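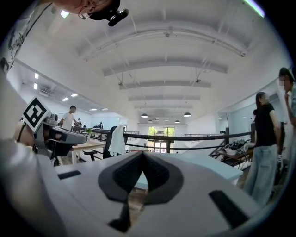

The long room at Zukivik, with the railing and the blue mat.

Can a machine fold your towels yet? Not quite, says Benedetta Costa of Zukivik, though she is cheerful about it — and she has been asking since April. Her Zellwood project collects everyday chores done by people holding grippers, up to 183 of them a day, so that a robot arm might one day learn to wipe a counter or restock a shelf. On its latest towel test the arm managed 7 folds in 40 tries.

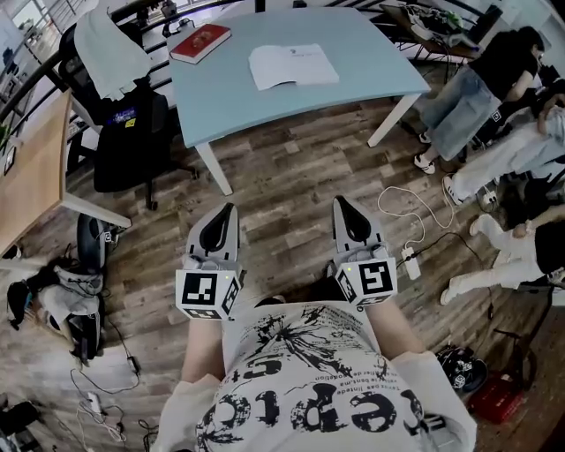
A gripper in each hand, with a table just ahead.

"My grandmother would have finished the basket and made lunch," Costa laughed. Shelf work is coming along faster, she said, and two neighborhood shops in Plamatholm have kindly offered the team their back aisles for a trial this fall.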